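Uma lancheira para cada dia: conversa com Isla Hoani

Isla Hoani prepara lanches para fora de casa desde que a filha mais velha entrou na escola. Hoje trabalha na Drosham, uma pequena loja que vende lancheiras, caixas e garrafas, e uma vez por mês dá uma oficina para pais no andar de cima da loja. Falei com ela antes de uma dessas oficinas, enquanto ela arrumava as cadeiras. A conversa durou mais do que tínhamos combinado e acabou já com os primeiros participantes à porta.

Comecei por perguntar como uma pessoa chega a ensinar os outros a fazer um lanche. Ela riu-se. "Foi por causa das reclamações. As pessoas voltavam à loja e diziam que a lancheira era má, que tudo chegava esmagado. Eu pedia para ver como a enchiam e quase sempre o problema estava na ordem."

A ordem é um assunto que Isla leva a sério. Segundo ela, a maioria das pessoas mete primeiro o que tem na mão, e o que está na mão é normalmente o pão. Depois vem a garrafa, que pesa, e o pão fica por baixo. "Eu digo sempre: o duro vai para o fundo, o mole vai para cima. A caixa com o queijo, a garrafa deitada se couber, e só depois o pão."

Perguntei se o pão deve ir embrulhado. Ela respondeu que depende do pão. Um pão pequeno, de côdea firme, aguenta bem uma manhã num saco de pano. Uma fatia de pão de forma precisa de uma caixa. "O recheio também conta. Tomate, por exemplo, eu mando à parte. O meu filho não gosta de abrir a sanduíche e pôr o tomate ele próprio, mas gosta menos ainda do pão molhado."

Nas oficinas aparecem no máximo 20 pessoas, o número de cadeiras que cabem na sala. Corey Ngata, colega de Isla na loja, trata do material e também dos exercícios práticos. Foi ele quem sugeriu usar comida verdadeira. "No princípio trabalhávamos com caixas vazias", contou Isla, "e toda a gente achava fácil. O Corey comprou pão e fruta, e a oficina ficou logo diferente."

A fruta ocupa quase metade da sessão. Isla prefere maçãs e tangerinas para os dias de viagem, mas admite que as crianças pedem outra coisa. "Pedem banana. Todas pedem banana. É barata, come-se sem faca e já traz a sua embalagem. Só que é comprida, é curva e fica preta com qualquer pancada."

O seu conselho é deixar a banana para o fim, quando já se vê o espaço que sobrou, e colocá-la junto à parede da lancheira, com a curva a acompanhar o lado.
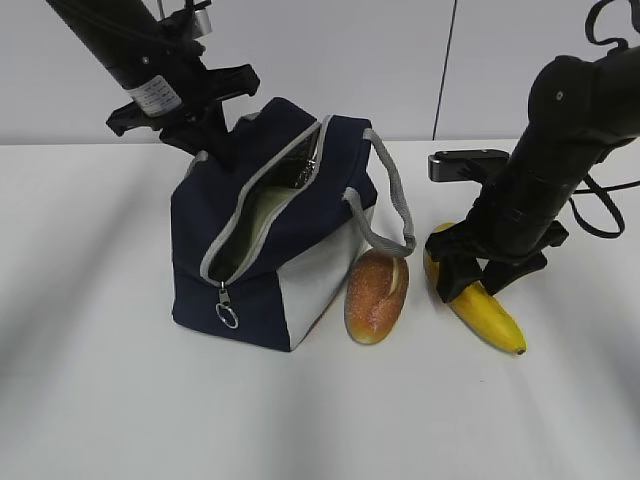

"Também é preciso saber pegar nela", continuou Isla. "Pelo meio e sem apertar. Há quem a empurre pela ponta até ela entrar, e depois admira-se com a mancha." Se a lancheira for estreita, ela prefere que a banana fique de pé e que o pão vá ao lado, com um guardanapo entre os dois.

Quis saber se a escolha da lancheira é assim tão importante. Isla, que vive de as vender, foi mais prudente do que eu esperava. Para ela, a abertura deve ser larga e o fundo deve permitir que a lancheira fique de pé enquanto se enche. A cor escura disfarça as nódoas, o que os pais agradecem. Quanto ao resto, acha que cada família descobre sozinha. Ela própria tem 2 lancheiras em uso e alterna, para que uma esteja sempre a arejar.

Falámos ainda da limpeza, tema menos agradável. Em agosto, antes do regresso das férias, a loja recebe muitas perguntas sobre cheiros. Isla recomenda água morna com um pouco de bicarbonato e deixar secar aberta durante a noite. "E olhar para dentro na sexta-feira à tarde, por favor. Já encontrei coisas na segunda de manhã que não vou descrever numa entrevista."

Já com a sala quase cheia, perguntei-lhe o que levava ela para o seu próprio almoço. Abriu o saco que tinha atrás do balcão e mostrou-me uma sopa num termo e um pão com manteiga. A banana, disse, tinha-a comido no autocarro.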